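Small Storage, Big Opinions
Report by Ha-neul Yoon and Woo-jin Ham, 8th March

Our brief was to organise a tiny living space. We chose snacks, a topic we had already researched at length. They went in the top drawer.
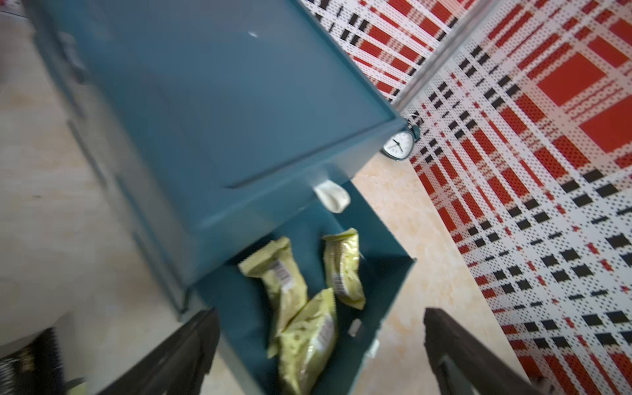 Woo-jin wanted the lower drawers for stationery. I wanted more snacks. Our plan ran to 600 words and settled nothing.

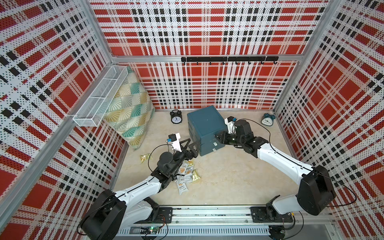
The hook rail scored well for looks and poorly for use, as neither of us owns a hat. Two alarm clocks was my idea. I still handed this in late.
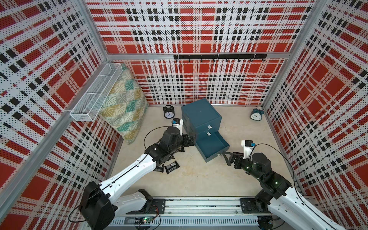

Figure 3. Drawer cabinet, cushion and both clocks.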